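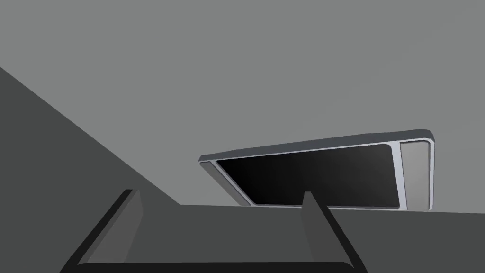

Ticket 1832
Opened by: Fiona Leckie, Lurness branch library
Assigned to: Cauã Holanda
Subject: Reading room printer leaves out the last page of long jobs
Status: Closed

Fiona Leckie, 9:10 am
Good morning, and I'm sorry to start your day with a printer. The one in the reading room has been dropping the last page of anything long. Short things are fine. Our family history group prints parish records on it (they get through an awful lot of paper, bless them) and Archie Moffat came to the desk yesterday with a bundle that stopped in the middle of a baptism. He was very nice about it, but he'd paid for the page and he wanted to know how it ended! I turned the printer off and on, and I've looked in the trays. No error on the little screen. It says Ready, cheerful as anything.

Cauã Holanda, 9:42 am
Hi Fiona, no need to be sorry, I like a printer before lunch. Could you tell me which computer Archie was using, and whether he printed from the browser or saved the file first? And if you have a minute, please print the settings page from the menu (Menu, then Reports, then Configuration) and read me the line that says Job Timeout.

Fiona Leckie, 10:25 am
He was on the one by the window, and he printed straight from the browser, same as they all do. Job Timeout says 4. I don't know if that's four seconds or four of something else, the sheet doesn't say. I also tried it myself from the desk with our October newsletter, which is a long one this year because of the roof appeal, and every page came out, back cover and all. So now I feel a bit silly.

Cauã Holanda, 11:03 am
Please don't feel silly, that's the most useful thing anyone has told me all week. The desk computer and the window computer don't use the same driver. Yours was set up by Mhairi when the branch moved over, and the public ones still have the old one from the Nirdale install. Four is seconds, by the way, and it's low. What I suspect is that the scanned records are big pictures, the old driver takes its time getting the last one ready, and the printer gets tired of waiting and decides the job is done. I've changed the timeout to 300 from here. Could you run one of Archie's long ones again from the window?

Fiona Leckie, 1:37 pm
Archie was in for the lunchtime talk so I got him to do it himself. Better but not right. We got the last page this time, but only the top half, and then a blank sheet after it. He says the baptism now has a father but still no godparents.

Cauã Holanda, 1:58 pm
Poor Archie. Half a page is good news from where I'm sitting, though I can see it isn't from where he is. I'm going to swap the driver on the window computer for the one you have at the desk. It'll need a restart, so could you ask whoever is on it to save their things? I've also copied Mhairi in, as she'll remember what she picked under page memory.

Mhairi Mackay, 2:20 pm
Hello both. I set the desk one to send each page as an image and turned off the option called Keep Pages Together. I had the same trouble at Semple, with sheet music. Leave the resolution alone, it made no difference there.

Cauã Holanda, 3:15 pm
Done on the window computer, with Mhairi's two settings. Fiona, when you're ready.

Fiona Leckie, 3:50 pm
All there! Godparents, minister, and a note in the margin that Archie is now very excited about. We did it twice and it was right both times. Can the other public computers have the same, please? And is there any way to give him his money back for the bad ones?

Cauã Holanda, 4:12 pm
Wonderful. I'll do the rest after closing tonight. Refunds go through Akinyi Nyaga, and I've sent her the job list so Archie won't have to fill in the form.

Akinyi Nyaga, 4:30 pm
Credit is on his card. He can use it at any branch.

Cauã Holanda, 8:05 pm
New driver on all the public computers at Lurness, and a test print of the long newsletter came through from each one according to the queue. Fiona, you'll find a pile of newsletters in the tray in the morning, please recycle them or hand them out. Closing this, but just reply if it comes back and it'll open again.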